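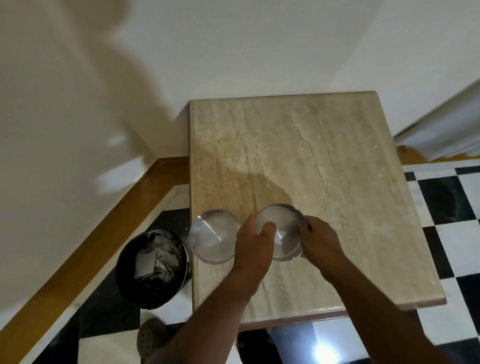

Week 5 handout: Running a household on paper

Okay, so last Monday we got sidetracked (my fault!) and never finished the bit on household accounts. I've typed up what I would have said, plus the reading.

We're still with the Kakakhel account book, all 236 pages of it. I love this thing. Whoever kept it wrote down soap, lamp oil, thread, a broken jug, and then on the very next line a wedding gift that cost more than the whole month's food. No comment, no heading, just the next line. When you read it, try to notice what gets a name and what doesn't. The cook is only ever "kitchen," but the tailor gets his full name every time he's paid.
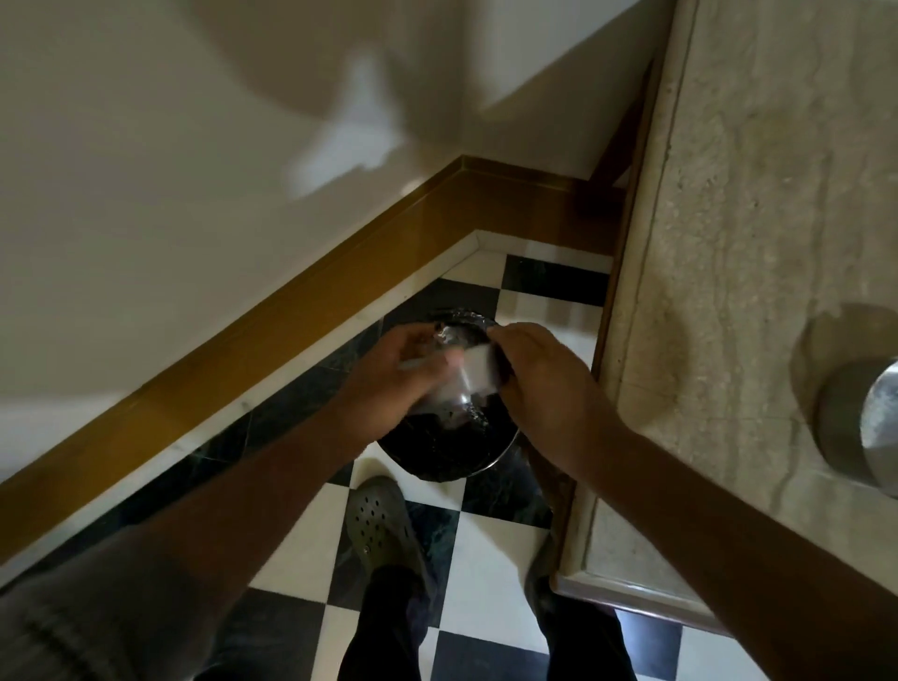

Noreen Rind asked in class if we can treat a book like this as a record of work. Partly, I think. It tells you what was bought, so you can guess at the washing and the mending, but the hours aren't in there, and unpaid family members hardly show up at all. Shagufta Qureshi's chapter is good on this gap, and it's short, so please read it first.

For next time: pick 2 facing pages and write a paragraph on who you think did the work behind those purchases. 80 words is plenty. Bring a printed copy, I can't read your phones from the front of the room!

Prices are in the old units, and there's a conversion table at the back of the course pack.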